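2021-05-15

Sábado entero en el taller. Llegué temprano, abrí las ventanas y encendí la fuente antes de quitarme la chaqueta. La idea era dejar terminada la calibración del cierre y empezar con las piezas de tela, que llevo aplazando desde enero. Lo primero salió a medias y lo segundo mejor de lo que pensaba.

El problema de la calibración era el de siempre. La placa Kairys pierde el cero del servo al apagarla y arranca en una posición distinta según cómo haya quedado la pinza. Hasta ahora lo corregía a mano desde la consola. Hoy he escrito una rutina que cierra despacio hasta que sube la corriente, toma ese punto como cero y vuelve a abrir. Funciona si no hay nada entre los dedos. Si hay algo, toma el objeto como tope y todo lo que viene detrás queda mal. De momento he puesto un aviso en pantalla y una pausa para confirmar. Es feo, pero me permite seguir.

También he vuelto a imprimir uno de los dedos en amarillo, con el mismo filamento Ustier de la otra vez. El anterior tenía una grieta en la base, junto al tornillo. He subido el relleno y he dejado los huecos rectangulares del lateral como estaban, porque quitan peso y no parece que la pieza doble por ahí. La impresora se paró una vez por un atasco y tuve que repetir la pieza desde el principio. Mientras tanto ordené los tornillos, que falta hacía.

Después de comer cambié los bloques de prueba por tela. Con los bloques el Goltari (así sigue llamándose el proyecto en las carpetas, aunque ya no me gusta el nombre) casi no falla, y por eso mismo ya no aprendo nada con ellos. La tela cede, se dobla por donde quiere y el borde se comporta de otra manera que el centro.
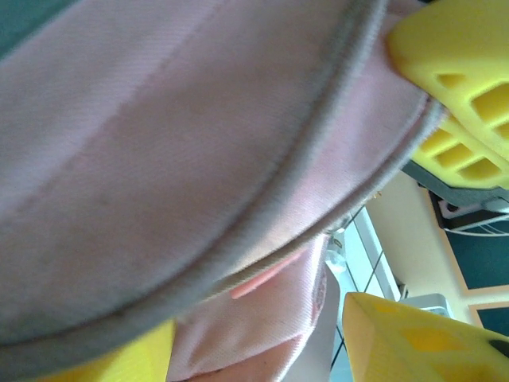
El ribete me ha dado más trabajo que el resto. Es grueso y redondo, y si la punta del dedo cae encima, resbala hacia un lado u otro y arrastra la tela. Si entra un poco más adentro, donde solo está el rosa, agarra bastante mejor. He desplazado el punto de agarre 15 milímetros hacia el interior y he bajado la velocidad de cierre al 60 por ciento. Con eso los cierres de la última hora fueron casi todos buenos. Los malos coincidieron con pliegues que tapaban el borde a la cámara.

La cámara de la muñeca es otro asunto pendiente. A la distancia de agarre desenfoca y la tela ocupa casi toda la imagen, así que en el último tramo el programa va prácticamente a ciegas con lo que calculó antes. Tendría que moverla hacia atrás, pero el soporte no da más de sí y habría que rediseñarlo. Lo apunto para otro día. El cable también me preocupa, porque en los giros largos queda tirante.

A media tarde se cortó la grabación. El programa Flarik guarda los ciclos en archivos de 1.000 imágenes y al pasar al segundo se quedó colgado sin avisar. Perdí un rato hasta encontrarlo: era la ruta de la carpeta, que llevaba un espacio. La cambié y siguió. Al cerrar tenía 1.476 imágenes guardadas, todas copiadas ya en el disco externo.

Me queda por hacer el arranque con algo en la pinza, el soporte de la cámara y comprar bridas. Quiero probar además con una goma fina pegada en la punta de los dedos, aunque tengo dudas de que aguante. Si mañana puedo, paso un rato solo a imprimir el segundo dedo con el relleno nuevo, para que los dos tengan la misma rigidez.

He apagado todo a las nueve menos cuarto. Me duele la espalda de estar agachado junto a la mesa.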